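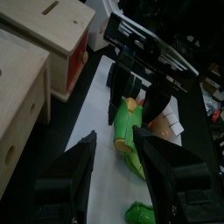 Modul 3: Formen beobachten und beschreiben am Spielgemüse

Begleitblatt zum Kurs »Material und Wahrnehmung«, Werkstatt Grusdale

Für diese Einheit arbeiten wir mit Lebensmitteln aus dem Spielzeugbereich. Die Teilnehmenden sollen lernen, ein einfaches Ding so genau zu beschreiben, dass eine andere Person es ohne Zeigen erkennen kann. Die Einheit dauert 70 Minuten, davon sind 30 Minuten für das Schreiben vorgesehen.

1. Der Maiskolben

Wir beginnen mit dem Mais, weil er aus zwei deutlich verschiedenen Teilen besteht. Die Hüllblätter sind grün und haben feine Rillen in der Länge. Der Kolben ist gelb, mit kleinen runden Körnern in Reihen. Bitte notieren Sie zuerst die Oberfläche und erst danach die Farbe. Viele schreiben nur »gelb und grün«, das genügt hier nicht.

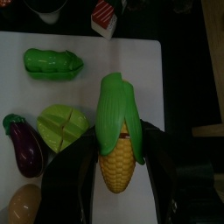

Abb. 2: Maiskolben aus Kunststoff, mit gerippten Hüllblättern und freiliegenden Körnern.

Wichtige Wörter: gerippt, gewölbt, stumpf, spitz zulaufend, freiliegend. Die vollständige Wortliste mit 47 Adjektiven steht im Heft Tlapale auf Seite 39.

2. Gruppen bilden

Im zweiten Schritt liegen mehrere Stücke nebeneinander. Die Paprika ist glänzend und hat Lappen an den Seiten, die Aubergine ist violett und trägt eine dunkelgrüne Blattkappe. 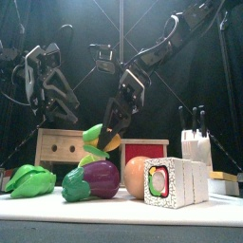 Bei der runden, pfirsichfarbenen Frucht ist die Bezeichnung nicht sicher. Man darf schreiben »vermutlich ein Pfirsich«, aber man soll die Vermutung als solche kennzeichnen. Die Sushirolle ist für die Übung sehr geeignet: Sie hat drei Scheiben, kleine schwarze Punkte im weißen Reis und eine bunte Füllung in der Mitte der Schnittfläche.

3. Lage auf dem Brett

Jetzt kommt die Beschreibung des Ortes dazu. Benutzen Sie »links von«, »rechts von«, »dahinter« und »am Rand«. Der Standpunkt des Betrachters muss im ersten Satz genannt sein, sonst werden links und rechts verwechselt.
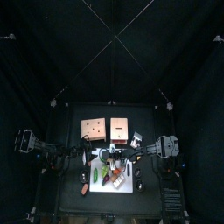 Abb. 4: Weißes Schneidebrett mit Spielgemüse, dahinter zwei helle Holzkästen.

Aufgabe bis zum nächsten Treffen: Beschreiben Sie drei Stücke in je vier Sätzen, ohne den Namen zu nennen. Die Texte kommen in die Mappe Usiler.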